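Search this guide Go Clear Results for "desk"

Wuvero Work Table Set-Up Guide
Section 3: Clearing and Laying Out the Tabletop

Read this section after the legs and the rear shelf have been fitted (Section 2). It covers cleaning the top, placing small items such as power banks and chargers, and keeping the surface in good shape. Leveling is covered in Section 4.

3.1 Before you start

You will need:

- Two soft cloths
- Mild dish soap and water
- A tape measure
- Masking tape
- The adhesive felt dots from parts bag 3

CAUTION: Unplug everything on or near the table before you clean it. Do not let water run into the cable opening at the back.

CAUTION: Do not put weight on the rear shelf until both supports have been tightened. See step 11 in Section 2.

3.2 Cleaning the top

1. Peel off the protective film, starting at a corner. Pull it back low and slowly. If it tears, lift the next edge with a fingernail. Do not use a blade.

2. Wipe the whole top with a cloth dampened in soapy water. Wring the cloth out well first.

3. Go over it again with plain water, then dry it with the second cloth. Film residue shows up as gray streaks on the white finish and usually takes two passes.

4. Leave the top uncovered for 3 hours before setting anything with rubber feet on it. Rubber can mark a fresh surface.

NOTE: Do not use furniture polish, alcohol wipes or scouring pads. Polish leaves the surface slick, and light items will slide when the table is bumped.

3.3 Placing small items

The middle of the table, a little left of center, is the best spot for small things you pick up and put down all day. It leaves the right side open for writing and keeps the area under the shelf clear for cables. If you are left-handed, reverse the layout.

5. Sit at the table in your normal working position. Rest your forearm on the top and reach forward without leaning. Mark the farthest point you can reach comfortably with a short piece of masking tape.

6. Put your flattest item down first, inside the tape mark. Lower it level with your palm facing down, and press lightly on the near edge. If it rocks, turn it over and check for grit or a raised foot.

7. Set smaller blocks and chargers to the left of the flat item. Leave enough space between them to get your fingers around each one. They do not need to be lined up.

A gloved hand is over the flat black item below, and the small black block has its own place just to the left, set at a slight angle. The long white panel runs across the far end of the table on its two supports, well away from both. 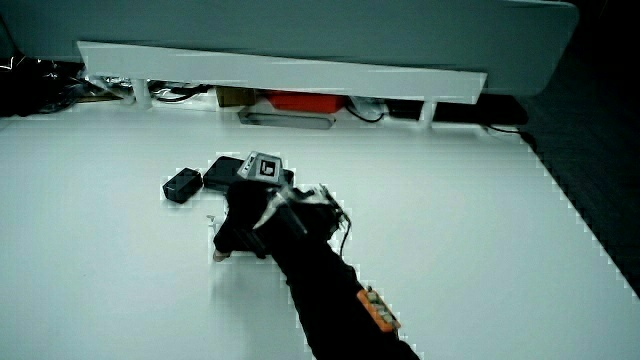 8. Pick each item up and put it back several times. If you knock its neighbor while doing this, move the two farther apart and try again.

9. Remove the masking tape. Do not leave it on overnight.

NOTE: Black items are easy to find on the white top. White or clear items are not. Edgardo Lacson in our parts office suggests putting a colored sticker on anything pale that you tend to lose.

3.4 Felt dots

10. Turn over any item that will stay on the table and wipe its underside.

11. Stick one felt dot near each corner. Two dots are enough for a narrow block. Do not cover vents, labels or charging contacts.

12. Press each dot down firmly and wait a few minutes before turning the item upright.

Replacement dots can be ordered as part number 413. They come on a sheet of 69.

3.5 Power banks and chargers

- Keep them on the open tabletop while charging. Do not cover them with paper or cloth.
- Do not stack them.
- Run charging cables toward the back of the table, so that they do not hang over the front edge.
- If an item becomes too hot to hold, unplug it and stop using it.

3.6 Everyday care

Dust the top with a dry cloth once a week. Wipe up coffee and ink right away. For marks that remain, use a damp cloth with a drop of dish soap and rub in one direction.

Small scratches can be filled with the Bronitz touch-up pen in white. Try it on the underside first. The pen is not suitable for the edge strip.

Last updated: 2023-12-09 by Jericho Pascual

Related articles
Section 2: Fitting the Legs and Rear Shelf
Section 4: Leveling the Table
Routing Cables Through the Back Opening
Boyer Drawer Unit: Fitting Under a Wuvero Table
Ordering Spare Parts from Zudurberg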